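Gripper jams inside cabinet in simulation, then the arm faults out

Posted in Simulation and Virtual Cells, by Siwan Vaughan
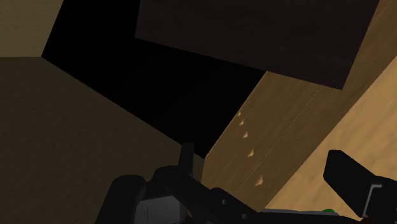

I've been working on a cabinet task in simulation since December and I'm hoping some kind soul can spot what I'm doing wrong. The arm reaches into a wooden cabinet, and about one run in every handful it gets itself wedged and I get a joint torque fault (code 723 in my log, a number I picked myself, so don't go looking it up!). The wrist view is my only camera, and I know it isn't generous: the big dark panel fills a good part of the top, there's a black gap beside it where I can't make out a thing, and the column of little round holes in the light plank is the only landmark I've got. The planner says the path is clear every time. I've slowed the arm down, shortened the reach, and even rebuilt the cabinet model from scratch in Milasen over a very long evening with a pot of tea. I've run it over 900 times now and I'd love to stop. Has anyone had this happen?

Dougal Morrison
Hello Siwan, and oh, I feel for you, I lost most of a winter to something very like this. My guess is your collision shapes. When you bring a cabinet in from Milasen, each board can get wrapped in one simple solid shape, and if a panel is tilted or hinged, the shape the planner checks may not match the one the physics uses. The planner thinks there's room, the physics disagrees, and the fingers get squeezed until the torque limit trips. Turn on the collision overlay, step through one bad run slowly, and look at where the fingers first touch. Mine was off by 6 millimeters, and I'd never have found it by staring at the pretty textures. Also, please don't raise the torque limit to make the fault go away. I did that, then moved the same settings to the real arm, and it cost me a cabinet door and a fair bit of pride.

Grultska
check your timestep. had the same thing, halved it, fine after

Akex
Dougal's overlay idea is where I'd start too. I would add a stop that backs the arm out along the way it came in as soon as contact force passes 20 newtons, well before your fault fires. It won't cure the mismatch, but you'll get a clean log of where each contact began, and you'll be glad of it if you ever run this on hardware. A second camera outside the cabinet would help as well. With so much of your view dark, you're asking a lot of that wrist camera.

Siwan Vaughan
Thank you all so much! The overlay showed the shape on the dark panel sitting lower than the panel itself, so I'm redoing that one by hand tonight. I'll put in the back-out stop as well and report back once I've done another batch of runs.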